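Right, I've had two coffees and I need to talk about the Kolside reunion special. Thread, sorry in advance.

1/ For anyone who's been living a healthier life than me: Kolside is the soap set in the seaside town of Vunstead, it ran for 14 series, and the reunion is finally on telly this Thursday. I've been waiting for this since I was at school!

2/ The big news is that the couple who played the Tritine twins' parents are going to be on the same sofa for the first time since they split up in real life. Seven years of avoiding each other at award dos – and now they've got to be nice for two hours.
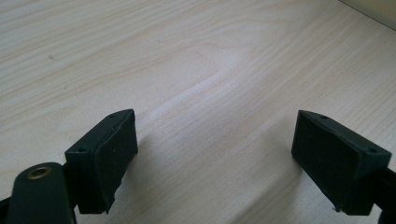
3/ She told the radio this morning that they'd "had a proper chat" beforehand and that she regrets talking about the break-up in interviews back then. Fair play to her. I was listening at the table with my breakfast cleared away, pale wood with the light bouncing off it in the middle, and I had my forehead down on it by the end because she sounded so sad. He's said nothing at all, which is very him.

4/ My theory (and I've had it for ages) is that they only stopped speaking because of the magazine spread. You remember the one, with the matching jumpers. She wanted to do it, he didn't, and you can see it all over his face on the cover.

5/ Someone on the fan forum has already started a thread guessing who cries first. It had 1529 replies when I went to bed. I read far too many of them. Most people are saying him, I'm saying the woman who played the landlady, she used to well up at the weather.

6/ Also can we talk about Kumarasinghe? That's the curry house in the show, not a real place, please stop asking me where it is. They've rebuilt the whole set for the special and I am NOT ready to see that back booth again. The proposal! The soup!
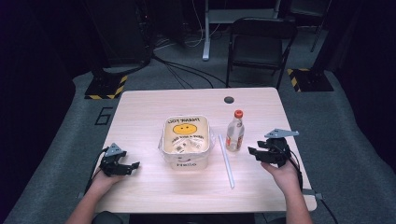 7/ What I want from Thursday, in order: the theme tune in full, the old bloopers, and one question about the lighthouse episode that doesn't get laughed off. I'm not bothered whether they get back together. All right, I'm a bit bothered.

8/ I'll be posting all the way through it, so mute me now if you're watching on catch-up. Kettle's going on at half seven.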